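Jalerero – a laundry log

1108 loads of wash from one household, one row per load, in plain CSV. I started writing these down on the back of an envelope taped inside a cupboard door, then in a notebook, then in a spreadsheet, and now it lives here. The name is what the kids called the washer in our first place and I've never been able to call the project anything else.

If you only want the data, grab loads.csv and skip to the column notes. If you want to do anything serious with it, please read the part on known problems first. It's the part I spent the most time on!

What's in the folder

loads.csv – the main table, one row per load
items.csv – a list of the things that got washed often enough to earn their own code (bath towels, school shirts, the big blanket, and so on)
stains.csv – stain notes, tied back to the main table by load_id
sample.csv – the first 50 rows of loads.csv, handy if you just want to poke at the format
notebook.txt – my notebook typed up as written, spelling mistakes and all

Everything is UTF-8 with commas and a header row. Notes that have a comma in them are wrapped in double quotes. A few notes have a double quote inside as well (I write inches that way) and those are doubled up, which most programs handle fine. Mine didn't at first, so check yours.

Where the loads were washed

Two homes. The early rows come from Gernside, where the water is so hard you could scrape it off the faucet with a fingernail. The later rows come from Trevulbridge, where it's soft and the same scoop of powder gives you twice the suds. We moved in February and there's a gap in the log while the washer sat in a friend's garage and we used the laundromat. I didn't log laundromat loads. I thought about it, but I had no idea what settings those machines were really running.

Same washer in both homes, a front loader. The dryer stayed behind in Gernside with the house, so after the move almost everything is line or rack dried. You'll see the drying times jump. That's the dryer going away and nothing to do with the water.

Columns in loads.csv

load_id – counts up from one. No gaps, and I never reuse an id.

home – G or T.

kind – whites, darks, colors, towels, bedding, delicates, mixed. "Mixed" means I gave up sorting. There are more of these in winter.

temp – cold, warm, hot. I didn't write down degrees because the dial on our washer doesn't show any.

fill – light, medium, full, stuffed. By eye. Full means I could still get my hand in on top of the load, and stuffed means I couldn't.

soap – powder, liquid, or odoi. Odoi is the soap bar my aunt used to mail us, grated into the drawer with a cheese grater. It gets its own code because it behaves so differently from everything else. It hates cold water.

softener – y or n. I quit softener for 100 loads in a row to see if the towels got any better at soaking up water. They did, I think, but I was the one doing the testing and I wanted them to, so make of that what you will.

dry – dryer, line, rack, floor. Floor is for sweaters laid flat on a towel.

dry_hours – hours until I called it dry, to the nearest half hour. Blank if I forgot to check, and I forgot a lot.

rewash – y or n. Marked y if any part of the load had to go back in.

note – whatever was on my mind. Most are blank. Some are long.
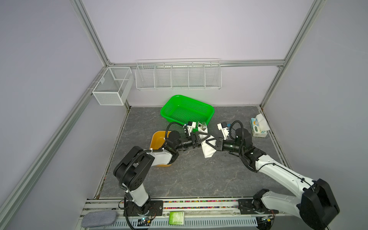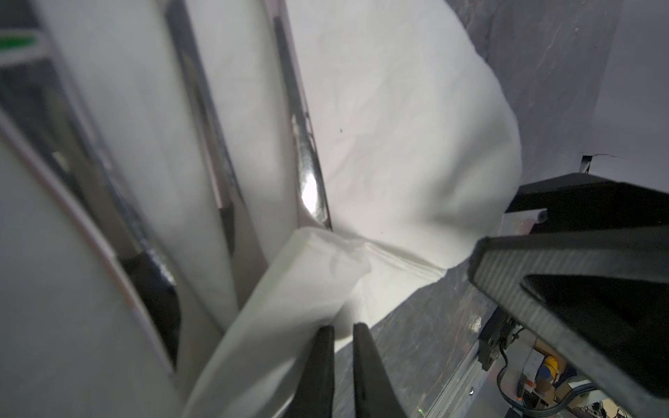 Green basket near the back wall in the first picture; white fabric close up in the second.

How I sorted whites

This comes up enough that I'd better spell it out. A load counts as whites if everything in it was sold as white. Cream and ivory things went in with colors until the move, then I got lazy and started putting them in with whites. Sorry. If you need the whites to be really white, stick to home = G.

White things with a colored trim or a print went in with whites after their first few washes, once I trusted them. One dish towel with a red stripe broke that trust and it has a whole paragraph in notebook.txt. Every load it touched that month has rewash = y.

Socks are their own headache. Gray heels, white toes. I called them whites.

Known problems

I've tried to be fair about these.

The fill column drifts. When I started I was careful about it, and by the middle I was picking "full" for pretty much anything. I went back and fixed the ones where my note said something else, but plenty must have slipped by.

Drying times depend on when I was home. If I left for work with shirts on the rack and came back to find them dry, the number you see is how long I was gone. There's no good way to pull these apart after the fact. Treat dry_hours as an upper limit and you'll be okay.

Weather isn't in the table. I wish it was! I have scattered remarks in the notes, like "muggy" or "windy, pins everywhere", but they aren't regular enough to turn into a column.

Stains are only logged when they annoyed me. A stain that came out in one go mostly never made it into stains.csv, which makes every stain treatment in there look worse than it is. Grass is badly over-counted for the same reason.

One household means one set of habits. We have no baby, no uniforms, and one person who plays in the mud. Please don't use this to say what families in general do.

There are 3 load ids where I'm sure something is wrong but can't tell what. They're marked CHECK in the note column. I left them in so the ids still line up with the notebook.

Things people have done with it

A teacher used sample.csv for a lesson on averages and wrote to say the class got into a very loud argument over whether "stuffed" should be a number. Someone else plotted rewash against soap and found that grated odoi in cold water is a bad idea. I could have told them that, but it was nice to see it on a chart.

If you make something, I'd love to see it. Even a small chart. Even a rude one about the socks.

Cleaning I did before posting

Dates are gone. The order of the rows is the order of washing, and that's all you get about time apart from the move. Notes that named people or the neighbors had the names swapped for words like "kid" or "next door". I also took out prices, because I'd copied them down in such a patchy way that they were more trouble than help.

I did not fix spelling in the notes. "Pilow" stays.

Using it

Do what you like with it, including for school or work or selling things, as long as you say where it came from. Something like "laundry data from the Jalerero log" is plenty.

If you spot a mistake, open an issue with the load_id and what looks off. Please don't send me a whole corrected file – I can't tell what changed and I end up going through it row by row at the kitchen table.

Last updated 1 Aug 2020. I'm still logging, and the new rows go up whenever I've typed in enough of the notebook to make it worth the bother. The towels are next, and then a big pile of bedding from when everyone had the flu.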